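About Skinerton

Skinerton tests whether robot arms can do ordinary chores in homes and small workshops. We do not build arms and we do not sell them. Manufacturers, property managers and shop owners send us a task, we run it under fixed conditions, and we report how often it was completed, how long it took and what went wrong.

The company was started by Baoshan Xiao, who had spent several years writing acceptance tests for packaging lines at Rusico. Packaging lines are a solved problem in the sense that matters to an engineer: the part arrives in the same place, facing the same way, at a known rate. A kitchen drawer or a workbench offers none of that. Our first contract was a request to find out whether an arm could put hand tools back on a pegboard at the end of a shift. It could do so for the larger wrenches and could not for the hex keys. That report ran to 60 pages and set the format we still use.

What we test

Our task library holds 438 chores. Each has a written setup, a start state, an end state and a time limit. Folding towels, loading a parts bin, wiping a counter, sorting fasteners and hanging a coat are all in it. A task enters the library only after a person has done it by hand in our lab and a second person has agreed that the end state is clear enough to score.

Board and paper tasks form a group of their own. Shops run on paper far more than visitors expect: job tickets, reorder slips, notes to the next shift. Posting, moving and clearing these is light work for a person. For an arm with a two-finger gripper it combines several hard things at once. The paper is thin and bends, the pin head is small, and the cork gives slightly under load.

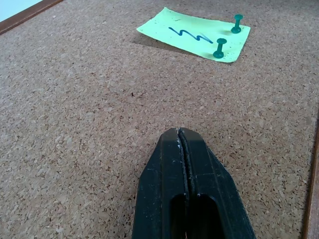
Cork board task: green note, two push pins, gripper fingers closed.

Pin removal is scored separately from note removal. A pin must be gripped by the head or shaft, drawn out close to its own axis and set down in a tray. If the pin drops, the trial is a failure even when the note comes away undamaged. Reinserting a pin is a different task with a different limit, and results on one should not be read as results on the other.

Can machines do chores yet?

Some, under conditions. Arms in our lab do well at picking up rigid objects of moderate size from an uncluttered surface. They do worse with cloth, paper, cable and anything that must be held with one finger while another moves. They also lose ground when the lighting changes or when an object has been moved slightly since setup. Over 1,324 scored trials in our last reporting period, recovery was the weakest area. Most arms could attempt a chore; few noticed that an attempt had failed and tried again in a useful way.

We therefore report three values for every task: completion without help, completion with one human correction, and time to completion. A shop owner deciding whether to buy needs the second value as much as the first. An arm that wants a person standing by has not saved that person's time.

How we work

Seven people work here full time. Test operators do not know which software version is loaded on the arm until scoring is finished. Clients may attend trials but may not adjust the setup once the first run has started. Failed runs stay in the report. If a client withdraws, the data is kept and the client's name is removed.

The lab is on the ground floor of the former Zeng print works in Sulbridge. Open trials are held on Wednesday afternoons, and visitors from local shops are welcome to bring a chore they would like considered for the library. Small, dull and frequent chores are the most useful to us. Please bring the actual parts.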